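Student work > Business and Management > Project reports

Staff promotions at a mid-sized talent agency: project report
By Natalie Kettle
November

This report looks at how Catterall, an agency for actors and presenters, decides who moves up from assistant to agent. It was written for the second-year module on work and careers.

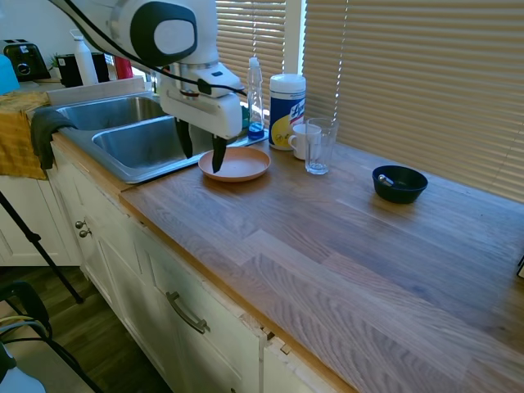
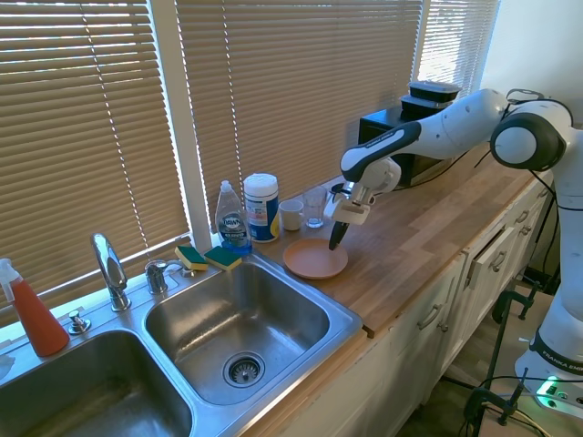 SECTION: PROJECT REPORTS

1. Aim

I wanted to find out how long assistants wait for a first promotion, and whether the rules are written down.

2. Method

Catterall let me read 24 job adverts from its own files and the notes that went with them. I also sent a short form to assistants there and at a smaller firm, Ostotero. I got 17 replies. Nomvula Mkhize, who supervised the project, checked the form before it went out. Names were removed before I read the answers.

3. Findings

Catterall has a written path with four grades. Most of the people who replied knew the grades but could not say what was needed to reach the next one. Ostotero has no written path. Assistants there are moved up when an agent leaves and the client list has to be shared out.

Pay came up more than I expected. At Catterall the step from senior assistant to junior agent is worth £3,000 a year, but overtime stops at the same point. Two people said they had put off applying for that reason.

Training was mixed. Contract reading was taught well – casting calls and client meetings were mostly learned by sitting in.

4. Limits

The sample is small and both firms are in the same city. I did not speak to anyone who had left.

5. Recommendations

Catterall should print the requirements for each grade next to the grade itself, and tell applicants about the overtime change before interview.

Recent reports
Ticket pricing at the Trosto
How Zukgate books its touring acts
Unpaid work in student radio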